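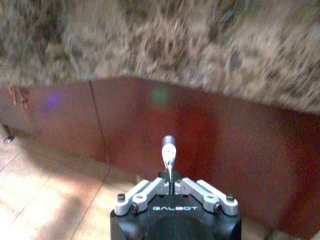 Moving to Potdale or Starkport?? need opinions fast

matlala_mo
Lease is up 23rd June so not much time. Two places left on the list. Potdale is 1,380 a month, 8 minutes walk to the train. Starkport is 195 cheaper but it's the bus, and the bus is the bus. Anyone live in either?

dripfeed
Potdale, 4 years. Quiet, decent grocery store, parking is a mess after six. Would stay.

Wian Steyn
Starkport all the way. 195 a month is real money. Bus is fine if you leave early. People on here act like it's the moon

dripfeed
It was late every morning in May, Wian. Every one.

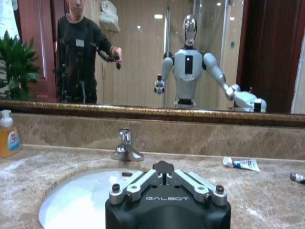 Wian Steyn
One bad month. They had the bridge closed. Been fine since then, my wife takes it daily

kettle_on
Not fine from the north end. I gave up and bought a car, so there goes your savings. Also ask who manages the building. If it's Istonel get every repair promise in writing, took them forever to fix my heat

matlala_mo
Potdale one IS Istonel, ugh. Starkport is a private landlord, seems nice, slow to call back. Bathroom is the one thing I really love so far 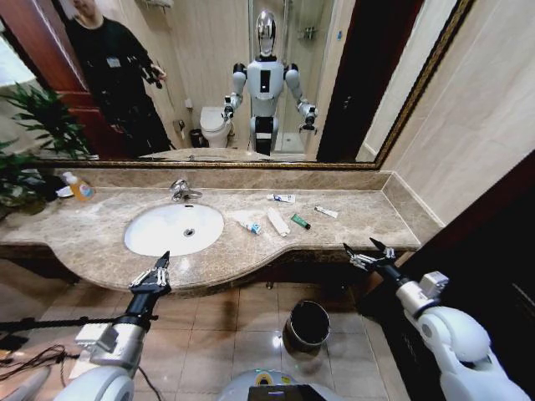

the marble vanity and big mirror

dripfeed
Nice counter but you don't commute in a bathroom

Wian Steyn
lol ok. Still, a landlord you can call beats a ticket system. Ride the bus once at rush hour befor you sign, then decide

kettle_on
Agree with that part. And check water pressure upstairs at both

matlala_mo
Riding it tomorrow morning, will report back. Leaning Potdale tho, I hate being late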